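How I Keep a Travel Journal on a Pilgrimage (and Finish It!)

I have come home from three pilgrimages, and only the last one gave me a journal I can read. The first notebook has four pages in it and a pressed leaf. The second one is mostly bus times. So before the third trip I sat down and worked out a way of writing that fits into those long, packed, wonderful days, and I've had a few people at my parish ask me for it. I first typed this up in April 2021, when all of us were stuck at home and dreaming of airports, and I've tidied it up a bit for this page.

Before you leave

Get a small notebook. I mean really small, one that goes in a coat pocket or the front of your day bag. Mine is a Fendus with a stitched spine, and it lies flat on my knee, which matters a lot when your only desk is a bus seat. Pack two pens. One will leak on the plane or get lent to someone in your group and wander off to another continent.

Write your itinerary in the back, one line per stop, and leave the rest of that page blank. You'll want it for the names of churches, which all start to blend together by the middle of the week (I had two different chapels down as "the one with the steps").

Then on the very first page write down why you're going and who you're praying for. I copy my list of intentions in there, and people hand me more at the door after Mass, so I leave space. Mine ran onto the inside cover last time, and I was so glad to have every one of them with me!

During the day

Don't try to write sentences. I keep a running list of scraps – a line from the homily, a smell, what we sang, what the guide said about the well. Three or four words each. At the shrine itself I put the pen away completely. I tried writing during a holy hour once and I spent the whole time hunting for a better word for "quiet."

If the guide gives a date or a number, get it down right away. We visited a little hillside chapel at Kundstead where the stone over the door said 1581, and by supper half our table was sure it was something else. I had it in the notebook, so I got to be insufferable about it over the soup.

In the evening

Give yourself fifteen minutes, before you take your shoes off if you can manage it. I use the same questions every night:

Where did we go, and in what order?
What was read or preached?
What surprised me?
Who did I talk to that I hadn't talked to before?
What do I want to bring to prayer tomorrow?

Some nights I answer all of them and some nights I write "tired, good fish" and go to bed. That still counts. If you miss a day, leave a blank page and keep going with today. Trying to catch up is what killed my second notebook.

I also tape things in as I go: prayer cards, the paper sleeve from a candle, a ticket stub. A glue stick is better than tape if you've got room for one. Candle wax goes in a little envelope, please learn from my ruined page.

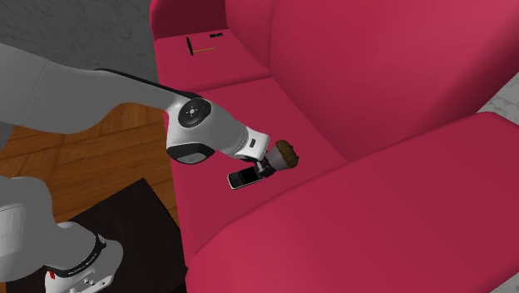 Should I write on my phone instead of on paper?

Whichever one you'll pick up at ten at night is the one to use. I like paper for the evening pages, but I do talk into my phone on the bus when the road is too bumpy for a pen, and then I copy the good bits over. If you go all digital, send the notes to yourself every couple of days in case the phone takes a swim.

When you get home

Read the whole thing through in the first week, with a different color pen, and fill in whatever the scraps bring back. It's amazing how much is still in there. "Lemon, bells, sister laughing" turned into nearly a full page for me. Wait until September or so (if you traveled in the spring) and you'll be staring at those same words with no idea.

Then go through your intentions list and write a short note to anyone you carried along. I tell them where I prayed for them, and the day if I have it. One woman keeps hers in her missal.

My finished notebook lives on the shelf next to my Bible, with the map from our last stop at Fahmy folded inside the back cover. The map is too big and the cover won't close properly, so I've put a rubber band around it.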